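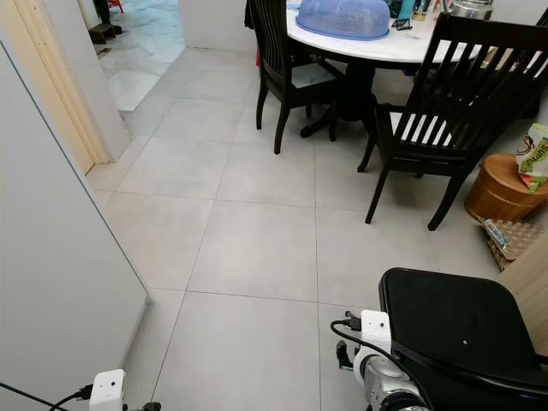

Page last changed: September 13, 2023

From: Deming Zeng
To: home-robots-practice list
Subject: Re: [practice] Draft 6, the bit about rooms people live in

Hi all,

Sorry for the long one, I've had a pot of tea and the whole of draft 6 in front of me (all 442 lines of it, Guangming, you have been busy!). I'll put my replies under the bits I'm quoting and snip the rest.

Guangming Zheng wrote:
> I'd like section 4 to say that the working area must be cleared
> before any session in a home. Chairs out, table bare, nothing
> on the floor. It's what we do at Ollham and it makes the runs
> easy to compare. If we can't agree on that, I don't see how
> two sites can ever share results.

I do see the point about sharing results, and if all you want is a number you can put next to somebody else's number then yes, strip the room. But I think it's the wrong rule for homes. A round table with its chairs, a food cover and a pot on it, bottles at the back, a stool by the wall with a bag of snacks on top and egg trays underneath. That's a dining area. People eat there. If the good practice guide says all of it has to go before the arms may move, then the guide is about a room that the householder doesn't have.

What I'd put in section 4 instead is that you write down what's there and you leave it, except for things on a short list that have to be dealt with first. My list would be: anything hot, anything sharp, anything that would break and hurt somebody, medicines, and pets (I know, pets aren't a thing you put away, but you know what I mean). A cloth or a jacket over the back of a chair isn't on my list. Some of you will want it there, and I can be talked round, because dangling sleeves and grippers are a bad mix and we had a tug of war with a cardigan at Dundton last October that went on far longer than it should have.

> Also chairs. We've had more stops from chair legs than from
> anything else, and slatted backs are the worst of the lot.

Agreed, completely! Slatted backs are horrible. You see the seat through the gaps, the depth comes back in stripes, and then there are the legs, which on a dark dining chair stick out further than you'd think once it's turned a bit away from the table. Same with those pedestal tables where the feet curve out along the floor. The top tells you one thing and the feet tell you another. I'd happily have a sentence saying the keep-out distance is measured from the furthest part at floor level, and another saying a chair is treated as something that may move at any time, even with no one in it. Draft 6 still has chairs under "fixed furniture" on the table at the back, by the way. I think that's left over from the Havura version.

> Tiles: do we need to say anything?

A bit, I think. Big pale tiles are lovely to drive on and the grout lines give you something to check your heading against, but they also pick up the ceiling light, and where one floor meets another at a doorway you can go from matt grey to something much glossier in one step. I'd ask people to note every floor type the base could reach, including through an open doorway, and to say whether the doorway is in or out of bounds. Draft 6 doesn't mention doorways at all. I searched.

> Cables. I know you have views.

I do have views! Any cable on the outside of an arm that stands off in a loop should be looked at before each session, with the arm taken slowly through its full reach. A loop that's fine with the arm tucked in can be just the right size for a chair back once it's stretched out. The wording in line 333 says cables "should be tidy", and tidy is in the eye of whoever did the tidying. Could we say how far a loop may stand off? I don't mind what the figure is, so long as there is one and it can be checked with a ruler. Connectors that go in from the side want a mention too, they're the first thing to get knocked.

The other thing, which I forgot to raise on the call: section 4 says "the operator shall confirm the floor is clear". Clear where? There can be plenty of open floor between the two arms and then egg trays and a little packet leaning against the wall well off to one side. I'd say clear over the planned path plus the keep-out distance, and recorded as it is elsewhere. That gets Guangming most of what he wants without moving anybody's shopping.

Rezaei people, you've been quiet, do you have a form for this already? I seem to remember a one-page thing with boxes. If it's any good let's just pinch it.

I'll write up section 4 as I'd like it and send it round as a plain text patch. Please don't renumber anything until then, I've got notes against the old line numbers and I'll never find my way back.

Deming

--
practice list, message 469 in archive
Reply to list | Reply to sender | Next in thread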